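Chapter 2
Chores

In July, the builders of a kitchen robot called Dakard told a packed hall that housework was solved. The robot then spent 32 minutes putting away one cup. The hall, to its credit, stayed for most of it.

Welding a car door is easy by comparison – the door arrives in the same place every time, and no child has left a shoe on it.

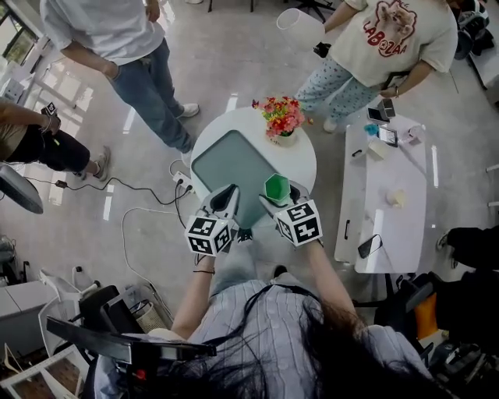 Homes are less obliging. A machine that has watched 3,000 cups being picked up may still be puzzled by the next one, especially if it is shiny or upside down. So people show it more, with grippers in their own hands, and the machine studies the results.

We begin with picking up and putting down. Laundry waits until Chapter 9, where Nisreen Karaki's folding trials will explain the delay.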